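Centro de Formación Técnica Salazar
Asignatura: Organización del puesto de trabajo
Apuntes de clase, unidad 4: Disposición y despeje de la superficie de trabajo
Docente: Ehsan Chaudhry
Versión revisada el 23 de agosto de 2022

4.1 Objeto de la unidad

La presente unidad trata de la disposición de piezas pequeñas sobre una mesa de trabajo y de los criterios para devolverla a su estado inicial al término de una tarea. Se dan por conocidos los contenidos de la unidad 3 (clasificación de piezas por forma y por uso), que no se repetirán en el aula.

El alumnado deberá ser capaz de distinguir entre elementos fijos, elementos de apoyo y piezas sueltas, y de justificar por escrito la posición asignada a cada uno.

4.2 Terminología

Elemento fijo: todo objeto que permanece en la mesa durante la totalidad del ejercicio y respecto del cual se sitúan los demás.

Elemento de apoyo: soporte, escuadra o bandeja que recibe otras piezas. Puede desplazarse entre ejercicios, pero no durante ellos.

Pieza suelta: bloque, barra, tornillo u otro objeto que ha de tomarse, trasladarse o guardarse.

Zona libre: parte de la superficie que se mantiene despejada delante de las piezas. Su extensión se fija antes de comenzar y consta en la hoja de trabajo.

4.3 Reparto de la superficie

Se recomienda situar al fondo los elementos de mayor altura. Una caja con postes verticales colocada en primer término oculta lo que queda detrás y obliga a pasar la mano por encima, con el consiguiente riesgo de arrastre. La franja central se reserva para los soportes y para las piezas de tamaño medio; la franja delantera constituye, salvo indicación contraria, la zona libre.
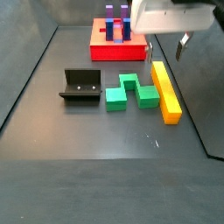
El color facilita la localización, pero no sustituye a la clasificación por forma. Dos piezas de igual color pueden pertenecer a grupos distintos, y una misma familia puede presentarse en varios tonos. En la hoja de trabajo se anotará en primer lugar la forma (barra, bloque en Z, escuadra en L) y a continuación el color.

Las piezas alargadas merecen atención particular. Una barra dispuesta en diagonal ocupa de hecho más superficie útil que la misma barra paralela al borde, ya que inutiliza el espacio a ambos lados. Cuando la tarea no exija una orientación determinada, se alineará con el borde más próximo.

Los tornillos pequeños se guardarán en su recipiente o se apoyarán en la base de un soporte, separados entre sí. No se dejarán directamente sobre la mesa.

4.4 Orden de despeje

El despeje se efectúa en la secuencia siguiente:

1. Tornillos y demás piezas menudas.
2. Barras y piezas alargadas.
3. Bloques.
4. Elementos de apoyo.
5. Elementos fijos, únicamente si así lo indica la hoja.

Concluida la secuencia, se revisará la superficie en busca de restos o partículas y se limpiará con un paño seco.

4.5 Trabajo práctico

Cada estudiante dispondrá de 30 minutos para ordenar una mesa y redactar la hoja correspondiente. Las sesiones tendrán lugar en el aula 204 de la sede de Emville. El material se solicitará en el almacén con el código 171; no se entregarán juegos incompletos.

La hoja de trabajo incluirá un croquis a mano alzada, la relación de elementos según el apartado 4.2 y una justificación de la zona libre elegida. No se admitirán croquis sin rotular.

4.6 Lecturas

Cuaderno Erkham de organización de talleres, capítulos 2 y 5 (disponible en biblioteca).
Apuntes de la unidad 3, apartado sobre familias de piezas.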